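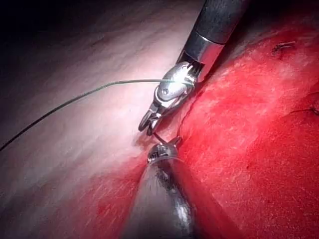

posted by Hettie Marlowe

249 shares | 2 comments

Bringing two instrument tips together over a short curved needle or bit of strand, with a length of dark green thread trailing off to the side, is the sort of job that eats up instruments and training hours, and I have to work out what it's all going to cost us. So I need your help!

I look after the equipment plan for the Enach surgical training centre, and we're deciding how to spend our robotics money over the next few years. We've got two systems on the shortlist, Luvido and Kaewkla, and I've read so many price sheets that I've started dreaming in part numbers. What the price sheets won't give me is what it's like to live with the kit once it's in the building. How often do you reach for a second needle driver? Which tips get argued over? Who ends up cleaning the wrist joints, and how long does it really take?

That's why I'm putting together a small planning panel, and I'd love you to be on it if you fit one of these:

– you stitch with robotic instruments, or you're learning to
– you work in theatre and set up, hand over or count the instruments
– you clean, pack or repair them (please, please apply, we never get enough of you)
– you've been through a purchase like this somewhere else and have opinions about it

You don't need to know anything about budgets. I'll do the spreadsheet, you tell me where it's daft. My current draft has 1138 lines in it, from the consoles right down to drapes and thread, and I'm quite sure a fair few of them are wrong. Last time round we planned for the big machines beautifully and then ran short of graspers before the first course had finished, so I'm keen to hear from people who notice the small stuff.

What's involved: three afternoon sessions in May, starting at 2 and done in time for the school run. The first is a chat about what you use and what you run out of. For the second we'll have both systems set up on the practice benches so you can try them, or just stand by and heckle. In the last one we go through the draft plan together, and I want people to be blunt about what to buy now, what to lease and what can wait. There's a bit of reading in between – an evening's worth, no more.

We can pay £249 per session plus travel, and lunch comes from Brillum over the road (their cheese pie is worth the trip on its own). If you're employed by a trust, check whether you're allowed to take the fee. We can pay it to your department instead if that's easier.

One condition: if you do paid work for either supplier, I can't have you on the panel, sorry. You're welcome to send written comments and I'll read every word.

To apply, send me a page or so on what you do and the one thing you'd change about how your place buys equipment. Some 1000 words is plenty, and I'm not marking the spelling. No CV needed. Put "equipment panel" in the subject line and send it to the Enach training office, and I'll get back to you either way before the end of April.

Recent posts
Bench bookings: new form, same rules
Lease or buy? Notes from our last budget round
Wanted: part-time stores assistant, Enach
Where have all the needle drivers gone?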